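Temton Cell Marking and Rules Pack
For shared benches and two-arm cells

If you have ever tried to get six people to agree on where the safe side of a robot bench is, you will know why we are so fond of this pack! It brings together floor marking tape, corner pieces, bench labels and a set of plain working rules that can be pinned up beside the cell and read in the time it takes the kettle to boil. It was put together by Maureen Goodall and Prasetyo Siregar at our Clonport workshop, and it has been through a great many drafts, most of them shorter than the one before.

The idea is simple. Floor marks tell people where the table belongs, the rules tell them what may sit on it, and the check card tells them what to look at before the arms are switched on. You can use any one of the three without the others, but they do work beautifully together.

What is in the pack

Floor tape, matt white, 100 mm wide, 2 rolls
Pre-cut L-shaped corner pieces for table legs
Wipe-clean rules sheet, A3, with fixing strips
Check cards, pad of 100
Bench labels, blank, for your own cell names
Fitting guide (a single folded sheet)

The working rules

These are the rules as printed on the sheet. Change the wording to suit your own site, and put your own risk assessment first wherever the two differ.

1. The table stays on its corner marks. If it has been moved, the arms are taught again before any work starts.
2. Only the parts for the present job go on the tabletop. Tools, cups and phones live elsewhere.
3. Both grippers are empty and open before a new program is loaded.
4. Each arm has its own zone, and any shared zone is written into the program as well as drawn on the plan.
5. First runs are done at slow speed, with a hand on the stop.
6. Lighting is set before the cameras are checked, and is left alone afterwards. A moving arm throws a moving shadow, and a vision system set up on a bare bench may never have met one.
7. First aid supplies are kept within sight of the cell — on a wall, never on a shelf behind the arms.
8. Whoever changes a rule signs and dates the sheet.

Rule 6 came from Bok-nam Kong, who spent a long July afternoon on a part-finding fault at Wudon that only showed up when the arm passed between the lamp and the bench. We love this rule. It costs nothing, and it has saved our customers no end of head-scratching.

Arm shadows on the wood, and a two-arm cell with L-shaped floor marks around its rear table legs 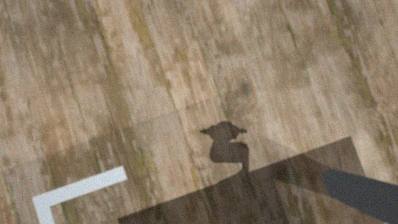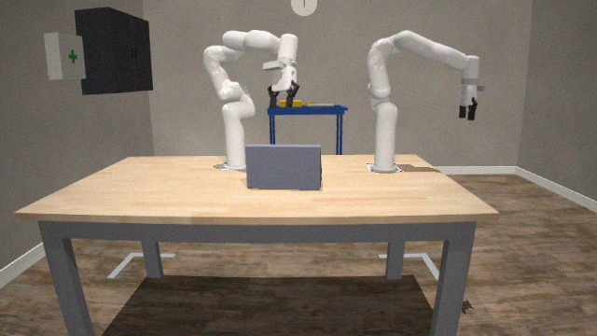
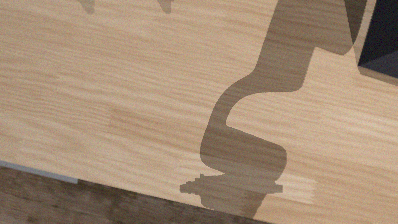
Do we need to mark the floor if the table is bolted down?

Marking is still worth doing. Bolts hold the table in place, but the marks let anyone see at a glance that it is where the drawing says it should be, and they make it much easier to put things back after the floor has been cleaned or the cell has been taken apart for repair.

Fitting the corner pieces

Sweep and degrease the floor, and let it dry fully. Set the table in its final place and check it against the arm bases with a tape measure. Leave a small, even gap between the leg and the inside of each L, so that the foot can be adjusted without lifting the tape. Press down from the corner outwards, then go over each piece with a hand roller. Keep trolleys off it overnight if you can.

The corner pieces stick well to sealed wood, vinyl and painted concrete. On bare concrete you will want a primer (we stock the Nugroho one, and it is lovely stuff to work with). Please don't fit them over loose carpet tiles.

Using the check cards

One card covers one start-up. The person starting the cell fills it in, and it goes in the tray by the controller. Delia Nedelcu, who trains new operators for us, asks people to read each line aloud during their first two weeks. It feels a bit daft on the first morning, and after that it becomes second nature!

The card has room for a note about lighting. Do use it. A line such as "blind down, side lamp on" is enough for the next shift to set things up the same way.

Good to know

The rules sheet is guidance on good practice. It does not replace the standards that apply to your machine, or guarding, or the instructions from the maker of your arms.

Larger sites can order the check cards in boxes of 1000, printed with your own cell names. Send your wording to Nazar Zhuravel at the Clonport office and he will return a proof before printing.

Spare tape, spare corner pieces and replacement sheets are all sold separately.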